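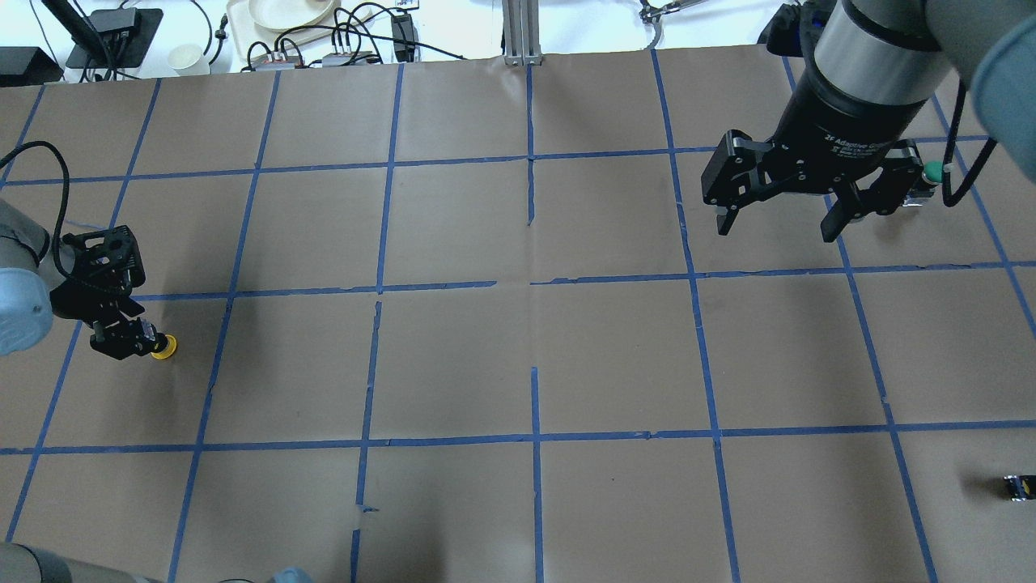 Re: [zesholm-sorting] Tape grid keeps peeling, is there a better way?

Earlier on this list, a member at Koppel wrote:

> We sort small hardware into squares taped off on a bench. Every few
> weeks the tape lifts, the squares drift, and somebody re-tapes the
> whole thing in a slightly different mood. By spring our squares were
> no longer square. Does anyone lay these out so they last? And do you
> tape right on the bench or on something you can throw away?

Paper first, tape second. I came to this the slow way, after one winter of blue tape directly on a finished table and one very long afternoon with a plastic scraper. Now I cover the top with brown kraft paper and lay the grid on that. When the grid gets ugly I peel up the paper and all my mistakes leave together.

The paper will wrinkle. I have read the advice about ironing it, and I wish those people well. What works for me is to cut the sheet the night before, lay it curl side down, and weight the corners with whatever is heavy and within reach (in my case the Tosemus catalog, which has finally found its calling). Pull it snug over the long side of the table first and fasten it underneath. Then do the short sides. Small creases that remain are harmless unless one runs right under a tape line, in which case the tape follows the crease and you get a bend in your row that you will see every day until you replace it.

As for layout, don't measure each square. That was my first mistake. I cut one spacer out of stiff cardboard and slide it along from line to line. Errors still creep in, but they creep in evenly and the result looks intentional from the doorway. Run all the long strips first and press them down from the middle outward. Then run the short ones across. If you stretch painter's tape as you lay it, it spends the next week shrinking back, and that's where the gaps at the crossings come from.

Do the crossings in one pass if you can. I used to stop each strip at the line it met and start again on the far side, on the theory that a single layer would be flatter. It was flatter. It also gave me twice as many loose ends, and every loose end is an invitation to a sleeve.

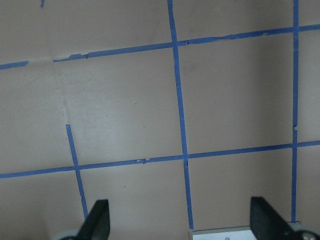
Can you patch a torn strip, or does the whole line have to come up?

Patch it, as long as the tear is shorter than one square. Cut both ends of the damaged bit clean with a blade, barely scoring the tape so you don't go through the paper, lift the piece out slowly, and lay a new one that overlaps the old by a finger's width at each end. If you find yourself patching the same line for the third time, take up the line. Rip it fast and the top layer of paper comes with it, leaving a fuzzy bald spot that no tape will ever stick to again. Low and slow, pulled back over itself.

On which tape: the Kurnoris roll that got recommended here in February is fine. I bought 4 and have no complaints except that the color is a touch cheerful for a workroom. The bargain stuff tears into slivers as it comes off the roll, and you end up with a jagged edge on one side and a bad attitude on the other. Width matters more than brand. Narrow tape makes a crisper square but wanders when you lay it, and the wide kind stays straight while eating the space you were trying to divide.

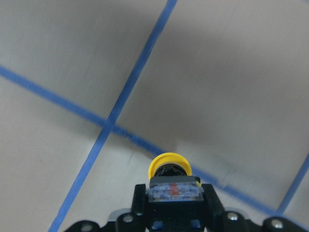

The other thing I'd suggest is making the squares bigger than you think you need. We started with dainty ones, because dainty ones looked organized, and spent a month with bolts sitting on the lines and two people disagreeing over which side they were on. A bolt on a line belongs to both squares and therefore to neither. Go by the largest thing you sort, then leave room for fingers beside it.

I don't label the squares on the tape itself. Marker on painter's tape smears if you look at it too long. I pencil a letter in the corner of each square, on the paper, and by the time it rubs away the sheet is ready to go anyway.

If anyone at the Koppel end wants my spacer dimensions I can post them, though they're cut for a Zesholm table and that table is shorter on one side than the other. I've stopped bringing it up with the people who built it.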